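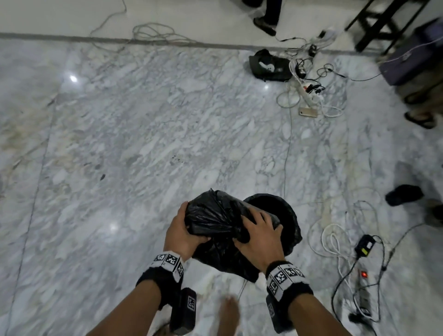 **게시판: 계약·약관 > 렌털 및 정기 서비스**
**제목: Neltalow 공기청정기 렌털 중도해지 위약금 청구의 적정성에 관하여 의견을 구합니다**

## 계약서보관함 (작성자)

안녕하십니까. 소규모 사무실에서 총무 업무를 담당하고 있습니다. 다만 본 건은 회사 명의가 아니라 제 개인 명의로 체결하여 자택에서 사용한 렌털 계약에 관한 것입니다.

Bevum사가 공급하는 Neltalow 공기청정기를 장기 약정으로 렌털하여 사용하던 중 동일한 증상(운전 중 전원 차단)이 반복되었습니다. 수리 기사가 세 차례 방문하였고, 세 번 모두 '정상 작동 확인'으로 처리되었습니다. 이에 5월에 고객센터를 통하여 계약 해지를 요청하였으나, 사업자는 이를 단순 변심에 의한 중도해지로 보아 위약금 295,000원을 청구하였습니다. 잔여 기간 렌털료의 50%에 할인 반환금을 더한 금액이라고 하나, 할인 반환금의 산정 내역은 받지 못하였습니다.

문의드리고자 하는 사항은 다음과 같습니다.

1. 수리 이력이 모두 '정상 작동'으로 기재된 경우에도 제품 하자를 이유로 한 해지를 주장할 수 있는지 여부
2. 할인 반환금의 산정 내역을 제시하지 않은 상태에서의 청구에 응할 의무가 있는지 여부
3. 분쟁이 진행되는 동안 자동이체를 중단하여도 무방한지 여부

유사한 사안을 경험하신 분들의 고견을 부탁드립니다.

## 남쪽창

답변드립니다. 저도 다른 회사의 정수기 건으로 비슷한 절차를 거친 바 있습니다.

1번과 관련하여, 기사가 작성한 점검표의 문구가 결정적이라고 보지는 않습니다. 접수 단계에서 고객센터에 남은 상담 기록에는 통상 고객이 진술한 증상이 그대로 입력됩니다. 상담 이력과 통화 녹취의 열람을 먼저 신청하시기 바랍니다. 저의 경우에는 점검표보다 상담 이력이 훨씬 유용하였습니다.

3번은 권하지 않습니다. 자동이체를 임의로 중단하시면 연체로 처리되고, 이후의 논점이 하자에서 연체로 옮겨 갑니다.

## 법무행정_퇴직자

위 의견에 일부 동의하기 어렵습니다.

상담 이력은 어디까지나 고객의 진술을 받아 적은 것입니다. 증상이 접수되었다는 사실은 보여 주지만, 하자가 존재하였다는 사실까지 보여 주지는 못합니다. 사업자 측에서는 "접수는 있었으나 점검 결과 이상이 없었다"고 답변할 것이고, 조정 절차에서도 이 부분이 쟁점이 될 것입니다. 전원이 차단되는 순간의 동영상, 또는 차단 일시를 적어 둔 메모가 있는지부터 확인하셔야 합니다.

2번에 대하여는 비교적 분명한 의견을 드릴 수 있습니다. 금액을 청구하는 쪽이 근거를 설명하는 것이 원칙입니다. 계약서에 할인 반환금 조항이 있는지, 있다면 할인 전 금액과 할인 후 금액이 각각 기재되어 있는지를 살펴보시기 바랍니다. 계약 당시 할인 전 금액을 고지받지 못하셨다면 설명의무 위반을 함께 주장하실 여지가 있습니다.

## 계약서보관함 (작성자)

두 분의 상세한 답변에 감사드립니다.

동영상은 한 건 보유하고 있습니다. 표시등이 꺼지는 장면이 담겨 있으나 촬영 시간이 짧고, 제품의 일련번호는 나오지 않습니다. 메모는 휴대전화 일정표에 일부 남아 있습니다.

계약서를 다시 확인한 결과, 할인 반환금 조항은 뒷면 하단에 있으며 '약정 할인액 전액'이라고만 기재되어 있습니다. 할인 전 금액은 계약서 어디에도 없습니다. 해지 접수번호는 1176으로 끝나며, 접수 당시 상담원이 해지 사유를 무엇으로 입력하였는지는 알지 못합니다.

## 다섯째줄

해지 사유가 어떻게 입력되었는지를 반드시 확인하시기 바랍니다. 사유가 '고객 사정'으로 입력되었다면 정정을 요청하시고, 정정 요청은 전화가 아닌 서면으로 하시는 편이 좋습니다.

아울러 위약금 비율에 대해서도 한 말씀 드립니다. 잔여 렌털료의 50%는 지나치게 높다고 생각합니다. 제가 검토한 Ikdale사의 계약서는 이보다 현저히 낮은 비율을 적용하고 있었습니다. 약관의 공정성 자체를 문제 삼는 방향도 고려하실 만합니다.

## 법무행정_퇴직자

다섯째줄 님의 말씀 중 다른 회사와의 비교 부분은 신중히 다루어야 한다고 봅니다. 렌털 계약은 등록비, 설치비, 의무사용기간의 구성이 회사마다 다르므로 비율만을 놓고 높고 낮음을 말하기 어렵습니다. Ikdale사의 계약에 별도의 철거비나 등록비 반환 조항이 있다면 총액은 오히려 더 클 수도 있습니다.

약관의 공정성은 보충적으로 주장하시고, 주된 주장은 하자에 의한 해지로 두시는 것이 적절합니다. 주된 주장이 받아들여지면 위약금 비율은 다툴 필요가 없어집니다.

## 다섯째줄

지적하신 취지는 이해합니다. 그러나 본 건은 하자의 입증이 약합니다. 영상 한 건과 일정표 메모만으로 하자를 주된 주장으로 삼았다가 받아들여지지 않으면, 그다음에 제기하는 약관 주장은 궁색하게 들릴 우려가 있습니다. 저는 두 주장을 대등하게 병기하여야 한다는 입장을 유지하겠습니다.

그리고 총액 비교는 계약서가 있으면 가능한 일입니다. 제가 본 Ikdale사 계약서에는 철거비 항목이 없었습니다.
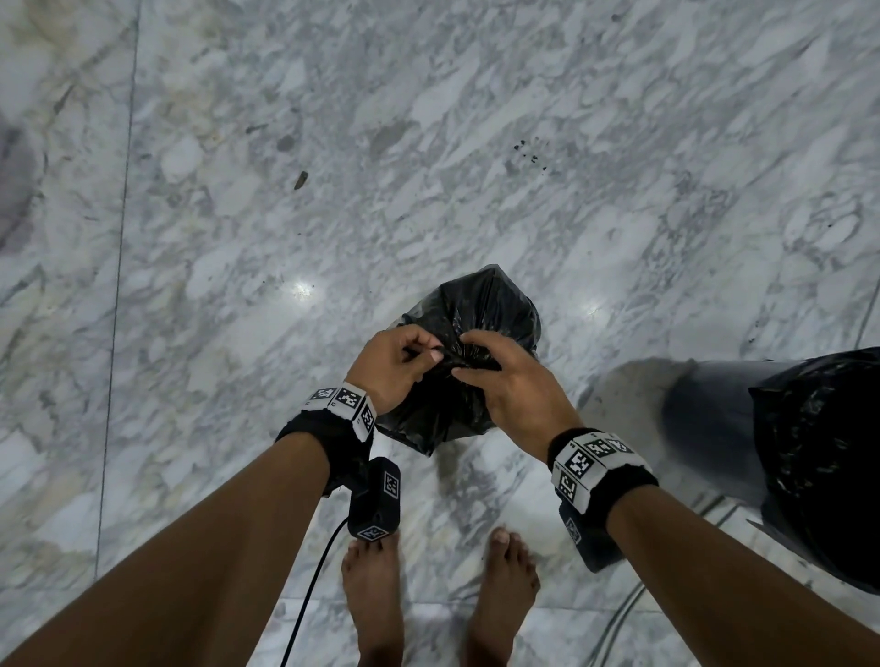
## Alun Bowen (게시판 운영 담당)

논의가 길어져 절차에 관한 부분만 정리하여 안내드립니다. 아래 내용은 일반적인 정보이며, 개별 사건에 대한 법률 자문에 해당하지 않습니다.

**서면 통지에 포함할 사항**

- 계약자 성명, 계약번호, 제품명
- 고장 접수일과 방문 점검일 전부
- 해지의 의사표시와 그 사유
- 할인 반환금 산정 내역의 제출 요청 및 회신 기한
- 제품 회수를 위하여 협조할 수 있는 일정

통지서는 내용증명우편으로 발송하시고, 사본과 배달증명을 함께 보관하시기 바랍니다. 감정적인 표현이나 담당자 개인에 대한 평가는 기재하지 않으시기를 권고드립니다. 회신이 없거나 합의가 이루어지지 않으면 소비자 상담 및 피해구제 신청을 진행하실 수 있으며, 이때 통지서 사본이 기본 자료가 됩니다.

자동이체와 관련하여서는 남쪽창 님의 의견에 유의하시기 바랍니다. 부득이 납부를 계속하시는 경우에는 "해지의 효력을 다투는 중이며, 납부가 계약의 존속을 인정하는 것은 아니다"라는 취지를 통지서에 적어 두실 수 있습니다.

본 게시판 이용 규칙에 따라 계약서 원본 이미지를 게시하실 때에는 주소와 계좌번호를 가려 주시기 바랍니다.

## 남쪽창

운영 담당자님의 안내에 한 가지만 덧붙입니다. 제품을 회수해 가기 전에 일련번호와 외관을 촬영해 두십시오. 저는 회수 후에 외관 손상을 이유로 추가 비용을 청구받았고, 사진이 없어 설명에 상당한 시간이 걸렸습니다. 인수증에도 기사의 서명을 받으시는 것이 좋습니다.

## 문서번호없음

처음 글을 올립니다. 저 역시 Neltalow 제품을 사용하고 있으며, 전원 차단 증상을 겪었습니다. 같은 증상을 호소하는 이용자가 대략 100명가량 모인 온라인 모임이 있습니다. 모임에서는 Quintanilla 법률사무소에 공동 대응을 문의하자는 의견이 나오고 있습니다. 작성자께서도 함께하시는 방안을 검토해 주시기 바랍니다.

## 법무행정_퇴직자

공동 대응에 반대하지는 않습니다만, 참여하시기 전에 다음을 확인하시기 바랍니다. 착수금과 성공보수의 기준, 중도에 빠질 경우의 정산 방법, 그리고 개별 합의가 제한되는지 여부입니다. 본 건의 청구액을 고려하면 비용이 다투는 금액에 근접할 가능성도 있습니다.

또한 모임의 인원이 많다는 사정만으로 작성자의 제품에 하자가 있었다고 인정되지는 않습니다. 모델과 제조 시기가 동일한지부터 대조하여야 합니다.

## 문서번호없음

비용에 관한 말씀은 타당합니다. 다만 동일 모델에서 동일 증상이 다수 접수되었다는 자료는 개인이 홀로 확보하기 어렵습니다. 소송에 참여하지 않더라도 자료를 공유받는 것은 가능하므로, 그 점에서 모임의 의의가 있다고 생각합니다. 모델 대조표는 작성 중에 있으며, 완료되는 대로 본 글에 안내드리겠습니다.

## 계약서보관함 (작성자)

경과를 보고드립니다.

2024년 7월 5일 자로 내용증명을 발송하였습니다. 법무행정_퇴직자 님과 다섯째줄 님의 의견이 나뉘었던 부분은, 하자에 의한 해지를 먼저 기재하고 약관에 관한 주장을 별도의 항으로 두는 방식으로 정리하였습니다. 할인 반환금 산정 내역의 제출도 요청하였습니다. 자동이체는 유지하고 있으며, 운영 담당자님께서 안내하신 유보 문구를 넣었습니다.

해지 사유는 고객센터에 확인한 결과 '고객 사정'으로 입력되어 있었습니다. 정정 요청서를 동봉하였습니다.

공동 대응은 사업자의 회신을 받은 후에 판단하고자 합니다. 모델 대조표가 완성되면 열람을 희망합니다.

## 다섯째줄

별도의 항으로 두셨다면 저로서도 이견이 없습니다. 회신에 산정 내역이 포함되어 있을 경우, 할인 전 금액이 가입 당시의 공시 가격과 일치하는지 대조해 보시기 바랍니다. 당시의 홍보물이나 문자메시지가 남아 있다면 함께 보관하여 주십시오.

## Alun Bowen (게시판 운영 담당)

작성자의 경과 보고에 감사드립니다. 사업자의 회신이 도착할 때까지 본 글은 '진행 중'으로 분류하여 두겠습니다. 공동 대응 모집에 관한 사항은 별도의 모집 게시판을 이용하여 주시기 바랍니다.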